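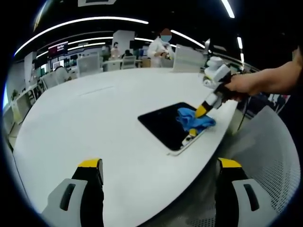
Subject: Re: Wiping stations and the October schedule
List: levcombe-floor
Date: 12 Apr 2020

On the Levcombe floor list, someone at the Akcombe site wrote:

> We hear you are moving tablet cleaning over to the grippers.
> Does that mean fewer people on the cleaning bench? Our crew
> does 89 tablets a shift by hand and would like to know
> what is coming before October.

No jobs are going on our side. What changes is what people do during the shift. Before, one person picked up a cloth, wiped the screen and put the tablet back in the rack. Now the same person does the wiping with a hand-held gripper, and those runs are used to teach the arm that Šimkus is building for us. Blue cloth, tablet flat on the table, screen up.

It is slower for now. We get through 122 runs on a good shift, and plenty of those are the same tablet over again. Plimulska wants 2000 good runs before the arm is tried on real stock.

Things people have brought up so far:

- Wrists get sore. We switch hands or swap out after 3 sets.
- The cable gets in the way if you stand on the wrong side of the table.
- Pay grade. The bench rate still applies while you are on the grippers. I have asked for that in writing and will post it when I have it.

Once the arm is running, the bench crew is supposed to move to inspection and loading. Training for that has no date yet. If Akcombe wants to send people over to try a shift first, write to me off list.

Levcombe bench lead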